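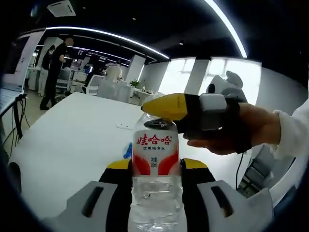 By Nandini Gowda
Filed under: Music, How To
Posted in July

If you've ever been handed the job of "putting on some music" for a heritage day and ended up playing the same old ballads everybody's uncle sings, I have been there too, and I'd like to help. What follows is how I put together a 60-minute set of new music from the old country (whichever old country is yours) that people will sit and listen to.

Step 1. Gather far too much

Start a list a month ahead and throw everything in. Ask younger cousins, ask the person at the record store, look at who is playing small festivals over there this summer. My list for the Prokthorpe evening got to 326 songs before I made myself stop, and I enjoyed every minute of it. Don't judge anything yet, just write down the artist, the title and where you heard it.

Step 2. Cut while doing something else

Play the list while you cook or fold clothes. Anything that makes you stop and turn it up stays. I was down to 114 after the first pass, still silly for one evening, so I went around again and kept one song per artist. That rule hurts a bit - I had four by Plusurik and loved them all - but it gives you a much wider picture of what's going on.
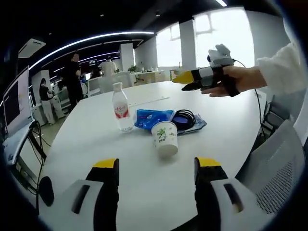
Step 3. Put one familiar tune near the front

I like it second or third. People relax when they hear something they know, and then they'll follow you somewhere odd. If you can find a new version of an old song, even better! Kieran Hegarty lent me a slow, almost spoken take on a drinking song, and a whole table of older folks went quiet for it.

Step 4. Write the order on paper

Fast songs in pairs, then a slow one. Leave gaps for talking, because you will want to say a few words about who is singing and what language it's in. Two sentences is plenty. I once went on so long about a harp player that we lost the last 3 songs.

Step 5. Test it in the room

Go over on the Thursday before, if they'll let you in, and play the quietest song and the loudest one. Stand at the back for both. At Hayes the fiddle pieces sounded lovely and anything with heavy bass turned to mud, so I swapped two of them out on the spot.

Step 6. Send people home with the list

Print the titles and artists in big type, with the spelling checked twice, accents and all. Add where the music can be bought, and leave some blank lines at the bottom for people to write down their own suggestions. Collect those before you pack up. They're the start of next year's list.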